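Forkedari brings robot arms to the computer refurbishing bench at Mundside

Media release
2025-06-26

Forkedari, the family-owned computer refurbisher that has been giving second lives to office machines since it outgrew its founder's garage, is pleased to share news of a change at its Mundside workshop, one that the people on the benches have had a big hand in shaping from the very first meeting.

Since January, two of the shop's regular technicians have been working alongside a robot cell designed to take on the most repetitive part of the day: putting hard drives, processors and memory into desktop computers, and taking them back out again. The cell was put together with Macaraeg, a small automation firm that has specialised in light assembly work, and it has been given its own corner of the floor, close enough to the repair benches that anybody can wander over with a cup of tea and see how it's getting on (and plenty do!).

Forkedari handles some 4000 desktops a year, most of them from offices, libraries and colleges that are replacing their whole fleet at once. A large share arrive as near-identical towers, and every one has to be opened up, checked, stripped of the parts that need testing, and filled again with parts that have passed. It's careful work and it's satisfying the first dozen times, but as anyone who has done it for a full season will tell you, the wrists and shoulders start to have their own opinion of it.

"I love an old computer, I really do, and I'll happily spend an afternoon chasing down a fault in one," said Marilou Dizon, workshop manager at Forkedari. "What I don't love is watching good technicians spend that same afternoon bent over a case, doing the same reach over and over. We wanted to keep the people and change the reach, and that was pretty much the whole brief we gave to Macaraeg."

Each job starts with a technician, who cleans out the case, looks the board over for damage, lays the computer on its side on the worktable and sets the parts out in a grey 3D-printed fixture beside it. The fixture has a place for each component, so the drive stands upright in its slot and the processor lies in a pocket of its own. From there the arm can be set going on whichever step is next.

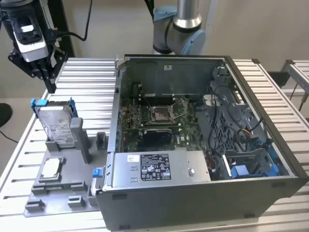 What changes for the people at the bench

No positions have been lost through the project, and none will be. Forkedari gave that commitment to staff in writing before any equipment was ordered, and the company is happy to repeat it here. The hours that used to go into fitting and removing parts are being moved over to diagnosis, board repair and customer support, areas where the workshop has been stretched for a long while and where customers have been very patient with us.

Florante Dumlao has been a bench technician at Forkedari for most of his working life, and he was one of the first two people trained to run the cell. He now sets up its jobs, keeps an eye on its work and writes the notes that the next shift reads before starting.

"I went in thinking I'd be standing there pushing a green button all day, and I told Marilou so," said Dumlao. "But a lot of what I do now is teaching. You'd be surprised how much you know about putting in a processor that you've never had to say out loud. How you square it up over the socket, when you stop pushing. I've had to find words for all of that, and I think it's made me better at training the new people too."

Training took 43 hours for each technician, all of it on paid time, and was shared between the workshop floor and Macaraeg's offices in Gridton. Both technicians have moved to a higher pay grade to reflect the new duties. Three more staff members have put their names down for the next round, including one from the receiving dock who had never opened a computer before joining the company.

The cell doesn't run unattended. A technician is always on hand, the final inspection of every machine is still done by a person with a torch and a checklist, and anyone on the floor can stop the arm at any time without having to ask or explain. Jobs with damaged cases, bent brackets or unusual layouts go straight to the repair benches, as they always have.

Built around the parts themselves

Po-yen Tsang, lead engineer at Macaraeg, spent several weeks on the floor at Mundside before drawing anything up, mostly watching and asking questions, and she credits the technicians with many of the ideas that ended up in the finished cell.

"The printed fixture went through a lot of versions, and just about every good change came from the people who use it," said Tsang. "They'd pick one up and say that post is too close, I can't get my fingers in there, and we'd go back and print another. Hard drives in plastic carriers, bare processors and long thin memory modules all want to be held differently, so there was plenty to talk about, and we're still talking."

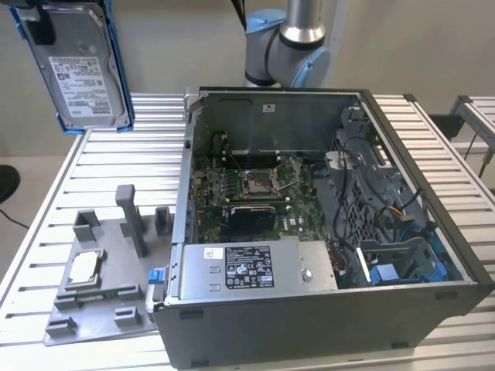

Next steps

Forkedari has set itself a first target of 708 desktops through the cell by the end of its current season, a deliberately modest number that leaves time for staff to learn, make changes and send the odd fixture back for reprinting. Laptops will stay at the repair benches for now.

Local schools, training colleges and other refurbishers are warmly invited to come and see the cell at work. Visits are free, run for a morning, and include time with the technicians as well as a walk through receiving, testing and packing. Groups should be small enough to gather comfortably by the bench, and closed-toe shoes are needed on the floor. To arrange a visit, please contact Glória Cordeiro, community and media relations, at the Forkedari front office in Mundside.

About Forkedari

Forkedari collects, repairs and resells desktop and laptop computers for schools, households and community groups. Its workshop and shopfront are in Mundside, and the shopfront welcomes drop-in repairs and donations of working or non-working equipment.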